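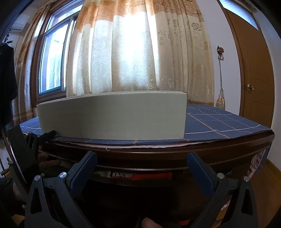
Figure 6. Fingers open in front of the table, item standing on the cloth.

6. Working a shift with the hand-held grippers

This section is for packing staff at Indamwood who record handling tasks for the Dekker line. It replaces the loose sheet handed out in July. Sections 1 to 5 cover unpacking, charging and pairing, and are normally done by the shift lead.

6.1 Before you start

1. Sign the pair out on form 1631. Write both serial numbers, left and right.
2. Check that the finger pads are seated and that no pivot pin stands out from its joint. If one does, tag the gripper and take another.
3. Squeeze and release each gripper five times. The fingers should open fully without help.
4. Put one item on the work surface, standing or lying as the task card says. A cloth on the table is fine. Smooth out any fold the item would rest on.
5. Start the recording and wait for the second tone.

NOTE: A new task card starts a new recording. Do not run two cards together, even if the item is the same.

6.2 Recording a lift

1. Bring the open fingers toward the item at the speed you would use with your bare hands.
2. Close on the item until the pads stop moving. Do not keep squeezing after that.
3. Lift, move and set down as the card says.
4. Open the fingers fully before you back away.
5. If you drop the item, leave the recording running, pick the item up with the grippers and carry on. Dropped items are useful to the line and are not marked against you.

CAUTION: Keep your fingertips behind the trigger guard. The linkage closes faster than it opens.

CAUTION: Thin cardboard will dent under the pads. Take dented stock out of the shipping count and put it in the practice bin.

6.3 Breaks and rotation

Recording is harder on the wrists than packing by hand. Change over after 20 minutes and do other work before you pick the grippers up again. No one records for more than 80 minutes in a shift, and this includes repeats. The shift lead keeps the rotation on the board – if your name is up twice in a row, say so.

Recording time is paid at the packing rate plus the training allowance. It is left out of your pieces per hour.

6.4 What changes at the benches

When the Dekker line takes over a task card, that card comes off the manual benches. So far this covers flat and upright items of one size. Mixed orders, returns and anything soft stay with people. Two bench posts on each shift become line posts: one person feeds the line and one checks what comes off it. Lama Zein runs the training for both posts, and bench staff are placed first.

Complaints about a card, or about how the line does a job you know, go to Elias Abu Hammour at extension 329. Please give the card number.
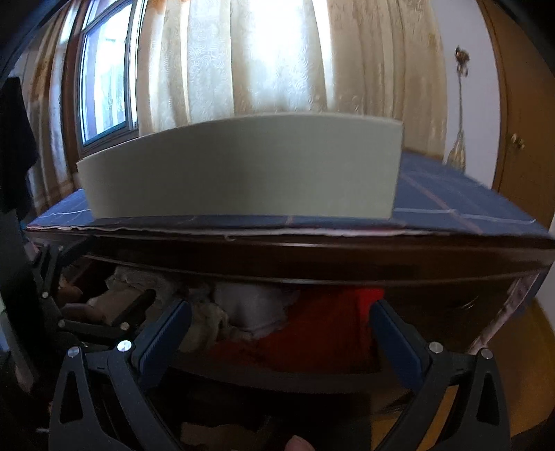
Can I be asked to record if I have not had the training?

Only trained staff record. The course takes one morning, and your name goes on the rotation board after Lama Zein has signed you off.

6.5 Putting away

1. Stop the recording and wait for the upload light to go out.
2. Wipe the pads with a dry cloth. Do not use the bench spray.
3. Hang both grippers on the Laseck rack with the fingers open.
4. Close out form 1631 and note any drops or sticking joints.

Fostlow, rev. Feb 23, 2019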